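Badik Publishes Setup and Care Procedure for the Vondow Two-Finger Hand-Held Gripper

Salinas, 19 Jul 2026

Badik today released a revised setup and care procedure for the Vondow, its two-finger hand-held gripper. The procedure applies to all units in service and replaces the one supplied with the tool in June. It covers pad condition, linkage pins, alignment of the fingers, and a short handling check with packaged goods.

The main change is the order of work. Under the earlier procedure the fingers were aligned first and the pads cleaned last. Residue on a pad face can shift the closing point, so pads are now cleaned before any alignment is made. The linkage is then inspected with the fingers open and the tool supported by its body.
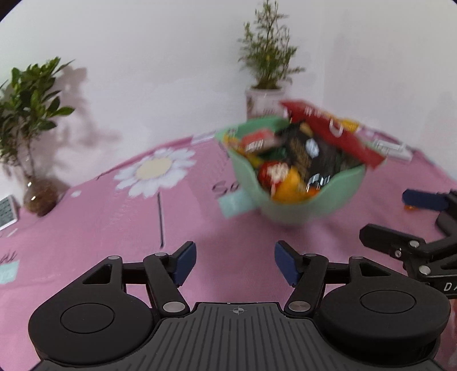

Finger pads open over the table, with the linkage pins in view.

Pivot pins

Each pin is checked by hand for side play. A pin that turns with light finger pressure is tightened and checked again after 300 open-and-close cycles. A pin that has loosened a second time is replaced. Thread locker is not to be applied to the linkage, as it can migrate into the joint and stiffen the movement.

Pads

Pads are wiped with a lint-free cloth and left to dry in the open position. A pad that is cut, glazed or lifting at a corner is changed together with the pad facing it. Mixed pairs wear unevenly and are the most common cause of a packet turning in the grip.

"Most of the units that come back to us for poor grip need new pads and nothing else," said Itzel Hinojosa, service engineer at Badik. "The linkage is usually fine. We wanted the procedure to start with the part that wears."

Handling check

After alignment, the operator picks mixed packages from a tabletop and holds each one clear of the surface. Flat sachets are used first. They show a closing error sooner than boxes do – a thin packet will tilt if one pad meets it ahead of the other.
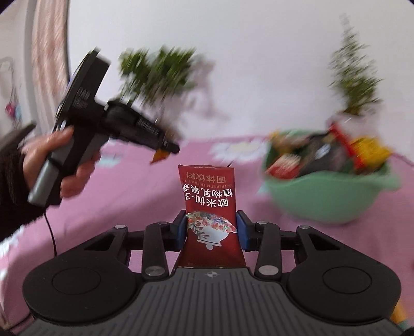 A fruit tea sachet held between the pads.

The check continues with crinkled wrappers and small filled packets. The operator closes the fingers until the packet is held, then stops. Further pressure adds wear to the pads and can split a seal. If a packet slips, the pads are cleaned again before any adjustment is made to the linkage.

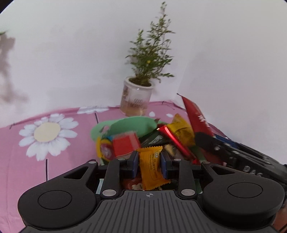

Snack packet clamped by the blue pads, with more packages on the table beyond.

Large bags are left until last. A bag should be taken near its upper edge and allowed to hang, so that its weight pulls down between the fingers. The hold is maintained for nine seconds. Any visible creep is entered in the service log, along with the type of package.
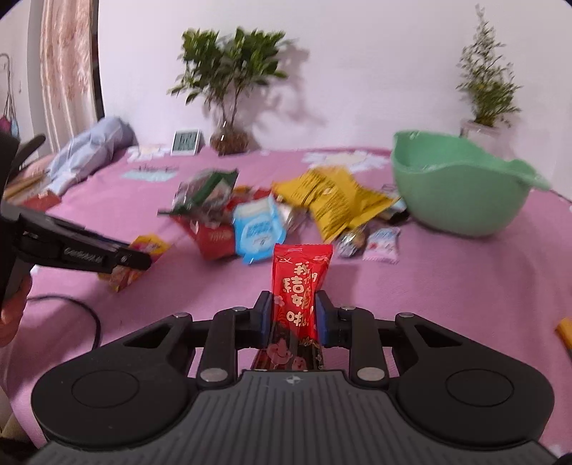
Service Intervals and Availability

Pads are to be inspected at the start of each working day. Pins and alignment are to be checked after 300 cycles on a new or repaired unit, and every 1888 cycles after that. Units used with dusty or crumbly goods should have their joints brushed out at the end of each session. Compressed air should not be used on the round housings at the sides of the body.

The procedure is available at no charge to registered owners. Replacement pads and pin sets can be ordered from Badik or from its service partner, Haria, which also accepts complete units for repair. Owners returning a unit are asked to include the service log and to leave the worn pads in place.

About Badik

Badik designs and services hand-held grippers and spare parts for manipulation work. The company is based in Salinas.

Media contact: Itzel Hinojosa, Badik, Salinas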